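Workshop robot promises tidy toys, one basket at a time

A shared workshop in Valtari has spent much of the spring on a robot arm meant to sort toys, and members who pay for the space are beginning to ask what they will get for it.

The build, known as Zikbridge, was approved last October on the understanding that it would be finished in eight weeks. As of June 2022 it is still on the bench. Its backers at the Jasis Workshop say the arm will in time pick mixed objects out of a full container and put each kind in its own place, with no one steering it. For now, by the group's own account, a person is at the controls for most of the runs.

The group says it chose a crowded container on purpose. Toys laid out one by one on a bare table are easy, it argues, while a heap of balls and cloths is closer to what a family would find on the floor at the end of the day. That is a fair point, and it also makes the results harder to wave away. In a log posted on the workshop's notice board, the best session so far took 45 minutes to empty a single load. A parent with a bad back could do it in two.

Cloth is said to be the main trouble. A ball stays a ball however it is grabbed, but a washcloth folds, drags and brings its neighbors along. The log has several entries that read only "cloth again." Soft toys are not much better, and crumpled bottles tend to slide away when the gripper closes on them. The builders have tried slower approaches and a lighter grip. They report some improvement, though the log does not say how it was measured, and a request for the raw numbers had not been answered by press time.

Money is the other complaint. The arm was bought secondhand through Benavides, a local parts dealer, and the workshop has not said what it paid. Two of the other projects on the spring list, a kiln repair and a new dust collector, were put off. The group says the delays had nothing to do with the arm. The kiln users are not convinced – they have been firing their work across town since the winter.

To be fair to the builders, they have kept the thing running, and people who stop by on open evenings do seem to enjoy watching it. Whether that amounts to a useful machine is another question. The plan calls for the arm to work from a load it has never met before, and no date has been set for that test. A proposal to let members bring in their own clutter has been put down for "later."

The group also talks about moving on to laundry and kitchen drawers. Given the entries on cloth, laundry looks a long way off.
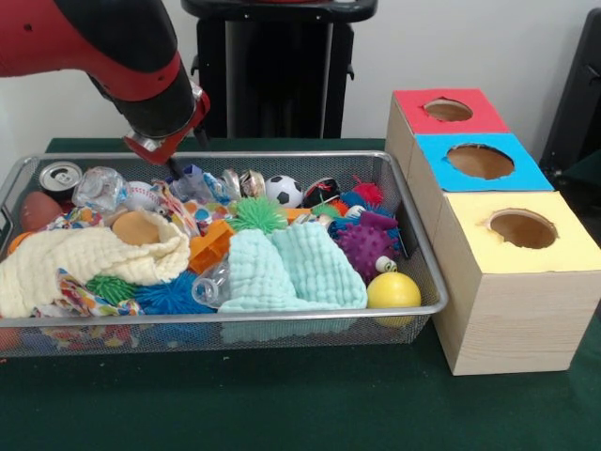
The Zikbridge arm and a full load of toys on the green-covered table.

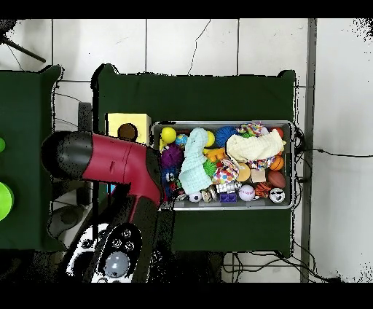

Will the arm be able to sort toys without a person at the controls this year?

The builders say that is the goal, but they have set no date for a test, and most runs still depend on an operator.

Contact the newsroom | Copyright Valtari Local News | Back to top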